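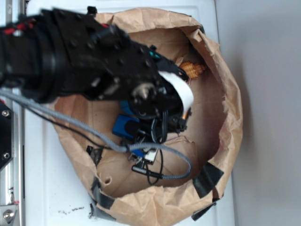 Large kraft bag, top rolled down to make a bowl, on the white surface.

April, notebook of the sorting corner, written 16:20

Subject today: paper bags as open containers for mixed small things. We want to stop using the gray plastic trays from Jellus, they slide on the white surface and every small part makes noise in them. Zbigniew brought a packet of the large brown bags from Zatwood last week and I promised to try them properly.

How I make the bowl, so that others can repeat it:

Open the bag completely and put one hand inside to push the bottom flat. Roll the top outward, first turn narrow, the next turns wider. Press the roll with the palm while going around. After the third or fourth turn the paper starts to resist and it is better to crumple it a little than to force a clean fold. The rim becomes thick and wrinkled, and it keeps its form well. The shape is never a real circle, more an oval, and I stopped to worry about it.

Paper weight. Nikola Bednarek asked if the thinner bags from Czarnecka would do, they are cheaper when we take 400 at once. I rolled one for comparison. It goes faster, but the wall falls inward in the evening. The Zatwood paper is stiffer and I would stay with it. Order is 200 for now, Zbigniew Kaczorowski signs it.

Tearing. This is the weak side. The bottom tears where the factory folds meet, and small holes come in the paper when something with a hard corner is pressed into it. For cables and plugs I do not care. For screws or small washers I would put a second sheet on the bottom -- not tested yet.

Contents. Cables are the worst thing to keep in a bowl. They climb over the rim and pull the other things with them. A coiled cable with a tie stays down, a loose one does not. Proposal: every cable which goes to the bag gets a tie first, also the thin ones. I wrote this already in February and I write it again.

Shells. The box from Villel is still not sorted, and I would like to use the bowls for it.
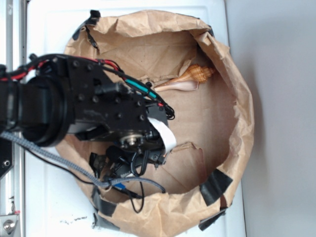 The long spiral ones with the striped spire need a soft wall to lie against, the tip is the first part that chips when they roll on a hard tray. The crumpled paper holds them quite well if they are put on the side, close to the wall. I would give each long shell its own bowl, or at least not mix them with anything metal. The flat ones can go together.

Labels: pencil on the outside of the roll is hard to read because of the wrinkles. Masking tape sticks badly on the rim, better lower down on the wall. Nikola suggests a card standing next to the bowl. I think cards will get lost, but we can try with 2 bowls.

Storage: the bowls do not stack. The shelf under the window is 800 mm wide, I have to measure how many fit side by side before I promise anything.

To do
-- second sheet on the bottom, test with washers
-- ask Zbigniew if the order can wait until after this test
-- cable ties, the small bag is almost finished
-- Villel box: separate the long shells first
-- return the Czarnecka sample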